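Gaete lab compares wrist and fixed cameras on Metia controller

The manipulation lab at Gaete has published the first results of a comparison between wrist-mounted and fixed cameras for picking household objects from a tabletop. The tests were run on a single arm with a two-finger gripper, using the Metia controller and fingers supplied by Plillon. According to the lab's report, adding fixed views reduced the number of missed grasps but made each cycle slower, and most of the delay came from the software that matches the views to one another.

The comparison covers 300 grasp attempts. Half were made with the wrist camera alone. For the other half the controller also received images from the fixed cameras, including one looking straight down at the table. The gripper, the fingers and the speed limits were the same in both halves. The controller was restarted before each session, and a session was discarded if the calibration check at its end did not match the one at its start.

Attempts were scored under the Parkent procedure, a set of rules the lab wrote for its own use and has now released with the data. Under Parkent, a grasp counts only if the object stays between the fingers through a lift, a pause and a return to the table. An object that rotates in the grip is still counted, with a note. An object pushed out of reach before the fingers close is scored as a miss, even if a later attempt recovers it.

By that measure 109 attempts were misses. The report puts the larger share of them in the half made with the wrist camera alone, mostly on low, round objects and on items standing close to something taller. Once the camera is near the target, the object fills most of its view and the neighboring items drop out of it. The controller then plans the last part of the approach without knowing what is beside the fingers.

Soft and rigid targets

The object set mixes rigid kitchenware with soft and small items: bowls and cups, play fruit, a colander, and a plush ketchup bottle with an embroidered label. The bottle was included as a target that deforms under load. Its neck gives a narrow place to close on, and its body compresses enough that finger position alone says little about how firmly it is held.

Metia can close the fingers to a set width or to a set force. For the soft items the lab used force closing throughout, with the limit held at the lowest setting that passed the Parkent lift. Rigid items were closed to width. The report describes the switch between the modes as reliable but poorly documented, and it recommends setting the mode explicitly at the start of each attempt. In early runs the controller kept the mode from the attempt before, and those runs are left out of the results.

Wrist view with the bottle held by the neck, then the overhead view, then a wider view of the table:
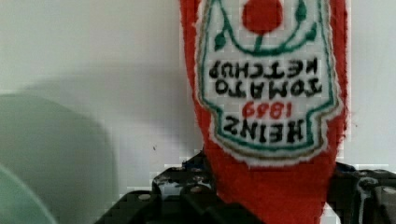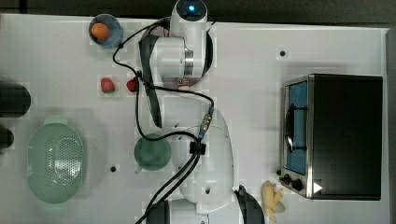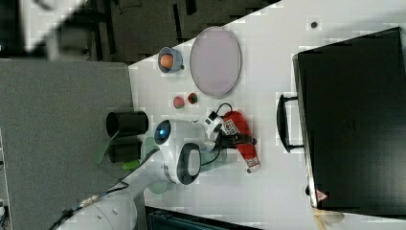
Occlusion and cable routing

The overhead camera gave the cleanest view of object positions before an approach. Its weakness is the arm itself, which can cover the center of the table when extended. In the overhead picture the lower arm lies partly over a dark green mug, and the black cable crosses one of the two strawberries next to the gripper finger. The detector handled partial cover by the arm fairly well. It did worse with the cable, which it sometimes read as the edge of an object.

The lab tried masking the cable in software and gave up. The cable moves with each joint, and a mask wide enough to catch it also removed small targets. The current advice in the report is mechanical — keep the loop short at the gripper, clip it along the lower arm, and check that it does not pull on the connector at full reach. A revised clip is being drawn up, and the files will be added to the release when it has been through a full set of sessions.

The lower side view was more useful for height. It separated objects lying flat from those standing up, a distinction the overhead camera often missed. It was also more affected by background clutter beyond the edge of the table, and its images had to be cropped before they were passed to the detector.

Fingers

The Plillon fingers were not changed during the comparison. Scuffing on the outer faces was noted and had no measurable effect on the results. The report does list two complaints. The fastener heads stand slightly proud of the surface and can catch on fabric, and the matte black finish makes the fingertips hard to separate from dark objects in the wrist image. A lighter tip has been requested for the next series. Plillon has supplied drawings for a recessed fastener, which the lab intends to make in-house.

Cycle time

With all views active, the controller waited for the slowest image before each planning step. The delay was small for a single plan and added up over a session. Allowing the planner to go ahead with the overhead image and correct later from the wrist camera recovered much of the lost time, but that setting was tried only at the end of the series and was not scored under Parkent. It will be the default in the next round.

The report does not recommend one arrangement for every task. For isolated, soft or tall objects it finds the wrist camera sufficient. For crowded tables it recommends at least one fixed view, with the overhead position as first choice and a side view added where object height matters.

Data release

The release contains almost 3000 stills with object labels, the joint logs for the scored sessions, the Metia configuration files and the Parkent scoring sheets. Discarded sessions are listed by cause but their images are not included. Calibration files are supplied separately for each camera and apply only to the mounting positions used at Gaete.

A second series is planned for March. It will repeat the comparison with the lighter fingertips and the shortened cable loop, on the same table and with the same object set.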